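Trollusora > Home and Household > Laundry and Linen > Bedding

Print this page | E-mail this thread

Forum | New posts | Search | Members | Help

Patterned sheets for a child's bed - do you buy the colours or hide them?

floarea_ene
Good evening to all. Please excuse my English, I write it slowly and with the dictionary open.

My son has a bed in the corner of our room and for two years he has slept on plain white sheets which I received from my mother-in-law. They are good cotton but they show everything. Now he wants sheets with pictures on them, and I said yes before I thought about it. My sister says that a patterned sheet makes a small room look untidy even when it is tidy. Our room is small, and it also has the clothes in it, because the wardrobe is full and we fold on the bed.

So my questions are two. Do you find that a busy pattern makes the room feel smaller? And does the print survive many washes? I looked at one set from Plelby for 35 and one from the market for 13, and I could not feel a difference with my fingers.

e.mayrhofer
Hello Floarea. I had three children and I bought patterned sheets for all of them, and I would do it again. A pattern hides the little marks that do not come out. With the white ones I was boiling all the time, and at the end they were grey anyway.

About the print: turn the sheet inside out if it is a fitted one, wash at 40 and do not overload the drum. What kills the colour is the strong sun. I dried mine on the balcony on the south side, and after one summer the side that was always outside was two tones paler. After this I dried them in the stairwell, where the neighbours complained, but the colour stayed.

Kouris_A
I must disagree a little with Elfriede. Forty degrees is not enough for a child's bed, in my opinion. We have dust allergy in the family and the doctor told us sixty. At sixty the cheap prints suffer, so the question of price is not only about feeling with the fingers. Look at the back side of the fabric. If the back is almost white, the colour is printed only on the top and it will go sooner.

For the small room, your sister is right. I would take plain sheets in a medium colour, a blue or a grey-green, and let the child have pictures on the pillowcase only.

e.mayrhofer
Achilleas, if there is allergy, of course sixty. Floarea did not write about any allergy. And a child does not look at the pillowcase, he has his head on it.

floarea_ene
No allergy, thank you. He only has a cold in every month with an R in it.

I looked at the back side as Achilleas advised. The one for 13 is quite pale behind. The one for 35 is also pale behind, only a little less.

abelardo_s
I worked some years in a shop which sold Drurau bedding, so I can say something about it. The back side test is useful for towels and curtains, but for printed sheets it does not say so much. Nearly all of them are paler behind. I would look more at the hem, if the stitches are small and straight, and at the corners if it is fitted. In my experience people brought the sheets back because the corner opened. For the colour they came back very seldom.

Also check the size of the mattress before you pay. Some children's sets are made for a lower mattress, and then the sheet jumps off in the night.

Kouris_A
I accept the point about the corners. The back side I still believe in. We had a Grigaitė sheet which was coloured well on both sides, and it lasted until my daughter left school.

abelardo_s
Then you were lucky with it, or you dried it well. I cannot judge one sheet.

sheyla.castano
Hello Floarea, I come to this from the other side, because I have the busy pattern and the small room and also the folding on the bed. Ours is green and white with cartoon characters in it, and I was afraid of it in the first week. Now I do not see it any more.

What makes our room untidy is the clothes. I have bright things, red mostly, and when they lie over a pattern the eye has no place to rest. So my rule since September is that I fold one kind of thing at a time and it leaves the bed before the next kind comes. Shirts, away. Trousers, away. It takes me 18 minutes for the whole basket if the telephone does not ring.

I would buy the cheap set first. If he loves it, buy the better one next year in the same size. Children change their mind about pictures very quickly.

floarea_ene
Sheyla, this is the answer I wanted to hear, so I trust it less, but I think I will do it. Which green is it? A dark one would be too heavy for our wall, which is yellow.

sheyla.castano
I would not call it heavy, there is a lot of white between. Squares and rounded shapes, some leaves, and small bits of brown and orange which perhaps go well with your yellow.

e.mayrhofer
Very cheerful, I like it. Floarea, take the green.

Kouris_A
For me it is too much, but I do not have to sleep in it. The leaves are nice.

floarea_ene
I have ordered the one for 13, with a green pattern. My sister is not informed yet. I will wash it alone the first time and write again if the colour runs.

Picture added by sheyla.castano:
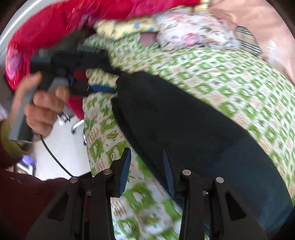 Our green and white sheet, with the red at the upper left as usual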